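Gripper bench, wrist camera comparison
21st December

Kamil Dvořáček and I swapped the Cludby parallel fingers for the long Malý ones this morning. Same arm, same controller, same wrist camera bracket. Only the fingers and the finger offset in the config changed.

Closing force left at 14 N for both sets. Exposure fixed at 2000 microseconds, auto white balance off. Ľudovít wanted auto exposure back on but the September runs drifted badly with it, so I left it alone.

Cludby fingers: fine on the cardboard blanks, poor on sheet edges. The pads are short and the sheet pivots as soon as the arm tilts. Gave up on these after lunch.

Malý fingers: better hold, the ridge gives the edge something to sit against. Downside is how much of the view the finger takes up. With the old mount at least the contact line was in the clear.

Depth is the real trouble. On anything shiny the Trolline driver returns holes wherever the ceiling lights reflect, and the plane fit then grabs whatever is behind. Oľga Mikuš suggested fitting the rim only and ignoring the face. Tried it on 400 saved images from the last batch: 191 gave a usable edge line, against far fewer with the full face. Still not good enough to close the loop on.

To do
– ask Štěpánka about a polarizing filter that fits the small lens
– try with the overhead lights off and the side lamp on
– re-measure finger offset, I don't trust the value I typed in
– Oľga Matoušek needs the arm from two o'clock, so park it and leave the Malý fingers on
– copy logs to the Rumovura share, folder "fingers_b"

Wrist view with the Malý fingers at the blue-green panel. The pale rim is what the edge fit should lock on to. The white streaks on the face are the lights, and the pegboard behind has plenty of straight lines of its own, so mask the left side before running the fit again. 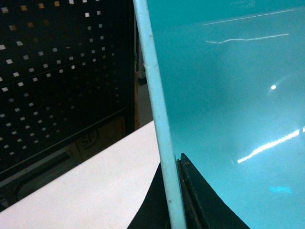
Page last changed: 21 Dec, 17:42 by kdvoracek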